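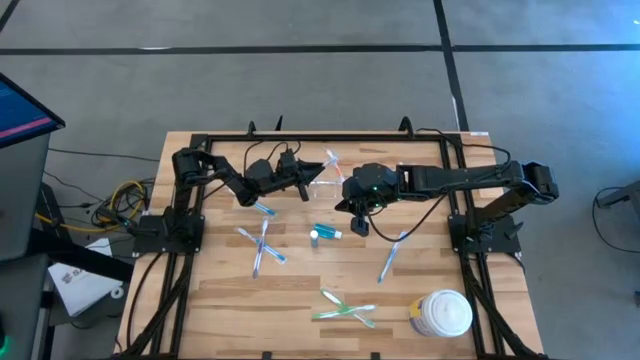
Most travel toiletry kits are packed badly, and the reason is that people pack the bag before they sort what goes into it. They stand in the bathroom the night before a trip, pull things off the shelf, and drop them in. Then they arrive with two toothpastes and no floss.

I think the sorting should be done on a table, in another room, with everything out where it can be seen. Toothbrushes, small bottles, containers, tubs with their lids on. Only after that should anyone open a bag.

I came to this view after a few years of packing for other people. I help run the spring trip for the Gavura walking club, which goes out for six days each May. The club supplies the toiletries. That was decided before my time, after a year when one person's shampoo leaked through a shared duffel and ruined the trail maps. Now each walker gets a small pouch at the trailhead and gives back what can be reused at the end.

For a long while we did it the usual way. Supplies were kept in a closet, and whoever was free filled pouches straight from the boxes. Every year a few came out wrong. One had no toothbrush. One had a tub of hand cream and nothing else in a container of any kind. The person who got that one was polite about it, but the nearest store was 13 miles off.

Duangjai Petchrat took over the supplies and moved the whole job to a table. Her rule was that nothing went into a pouch until all of it had been laid out. I thought this was slow. It took most of an evening the first time, and I said so. She told me to count the mistakes at the trailhead. There weren't any that year.

People who object to this method usually say it takes up too much space. It does take space. A toothbrush is a thin thing, but it's long, and it rolls if the handle is round. Put several on a table with a couple of bottles and a tub and you have used up more surface than you expected. A kitchen table is enough for a family. For a club you may need to work in batches, and we do, six pouches at a time.

The other objection is that it's fussy. Hagos Ayele, who drives our van, holds this view strongly. He says a toothbrush is a toothbrush and that anyone can buy another one. He's right for a trip to a city. I have also watched him borrow toothpaste at a campsite at 6 in the morning, from a man who had only a little left himself.

Toothbrushes deserve more attention than they get, because they are the item most often mixed up. A bar of soap can be shared if it has to be. A toothbrush can't. In any house with more than two people, there will be a morning when someone picks up the wrong one and doesn't notice until later, or notices and keeps quiet. Color is the simplest fix. Buy them in different colors and say out loud whose is whose. If two look close, such as a pale blue and a slightly less pale blue, put a band of tape on one handle. Writing names on in marker doesn't last. It rubs off where the thumb goes.

The plastic caps that snap over the bristles are not worth much in my opinion. A closed cap holds water against the brush, and it comes off in the bag anyway. A clear container that fits the whole brush is better, as long as it has a gap somewhere for air. Clear is important. An opaque case will be opened five times a day by someone checking what's inside, and sooner or later it won't be shut again properly.

The same goes for bottles. I have come to dislike the matched sets of travel bottles sold near the checkout. They look tidy and they are all the same, and that's exactly the trouble. Shampoo, lotion and dish soap look alike in three identical bottles. We bought a set from Liem once and I washed my hair with sunscreen. Two bottles of different shapes, with labels, are more useful than a matched row of anything. Fill them to the shoulder and no higher, squeeze a little air out, and close them.

Tubs are harder. A wide tub with a screw lid is the best way to carry anything thick, but the lid must be checked by hand. Turn it until it stops, then try to turn it again. A lid that went on crooked will feel tight and still leak. We lay each tub on its side on a paper towel for 30 minutes before it goes into a pouch. I would do that at home too.

There is a cost side to this, although it's small. When Duangjai emptied the closet for the first time, she added up what the club had bought over the years and never handed out. It came to $1,143, nearly all of it duplicates. There were toothbrushes still in their packs and a large quantity of lotion from Heline that had separated. People had kept buying because they couldn't see what was already there. I'm sure most bathroom cabinets are the same on a smaller scale.

So my advice is to clear a table and put out everything you mean to take. Group it by person if there are several of you, or by use if you're alone. Leave it there through dinner. You will walk past it and remember the floss, or see that the second bottle is the same conditioner as the first. Put back what you don't need. Then pack the tall things, then the tubs, and the brushes last, where they can be reached without unpacking the rest.

When you get home, do it again in reverse. Tip the bag out on the table, throw away the brush that has flattened, and let the rest dry overnight before it goes back on the shelf. We skipped that step after the Flaltar trip and had to replace every pouch.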